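**Niltus revises its beige phone case and the bench procedure used to check it**

FOR RELEASE IN JANUARY

Niltus, a maker of molded covers for handheld devices, has released revision 2 of its beige phone case to trade customers. The revision covers the rim, the cutouts and the side button ridges. The outer color and the general shape of the case are unchanged.

The release also changes how sample cases are checked before a lot is shipped. Under the earlier procedure, samples were inspected on a gray mat. The mat was close in tone to the shadow inside the rim, and short runs of flash along the cutouts were recorded inconsistently from one inspector to the next. Inspection has moved to a plain white tabletop with diffuse overhead light. Small particles show readily against a light surface, and the bench is wiped down between lots.
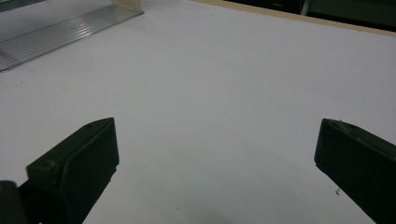
*White inspection surface, with a ribbed aluminum strip at upper left.*

The surface is matte, which limits glare on pale parts. Inspectors are asked to keep the middle of the table clear and to place any loose stock toward the edges.

**Changes in revision 2**

The raised rim now has a constant section along both long sides. In revision 1 the section narrowed slightly near the camera cutout, and the case could lift at that point when pressed from the opposite corner. The cutout remains circular. Its edge has been given a small radius on the inner side to make the part easier to release from the mold.

The button ridges are molded as part of the rim. No separate inserts are used. Ridge height was adjusted after trade customers reported that the buttons were hard to locate by touch.

The inner wall is smooth and flat, with no printed pattern or lining. Part numbers have been moved from the inner wall to the packing label.

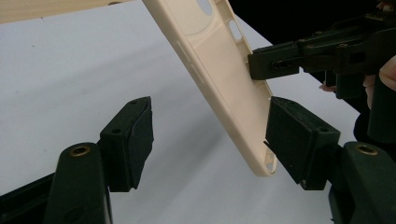 *Beige case viewed from the inner side, showing the raised rim, the circular camera cutout and two elongated button ridges.*

**Inspection sequence**

Each sample is held by the rim and viewed from the inner side first. The inspector checks the camera cutout, the slot beside it, the button ridges and the opening in the bottom rim, in that order. The case is then turned over and the outer face is viewed at a low angle for sink marks. Samples with flash in any opening are set aside and the matching mold cavity is noted on the lot sheet.

The first production lot of revision 2 consisted of 3516 cases. Fifty were drawn for inspection, and nine of those were set aside for trimming at the bottom opening. The gate position was corrected before the second lot was run.

"The old sheet had one box for all the openings, so a mark in it told the mold shop very little," said Safta Preda, product engineer at Niltus. "Each opening now has its own line."

**Availability**

Revision 2 ships to trade customers through Brutix in packs of 50. Orders placed for revision 1 will be filled from remaining stock unless the customer asks for the newer part. The two revisions should not be mixed in one retail carton, as the packing labels differ.

The revised lot sheet, issued under the document name Grolludeo, is supplied with each trade order. Customers who carry out their own incoming inspection may copy it.

Technical questions about the rim section or the cutouts should be sent to Safta Preda at the Niltus office in Tănase.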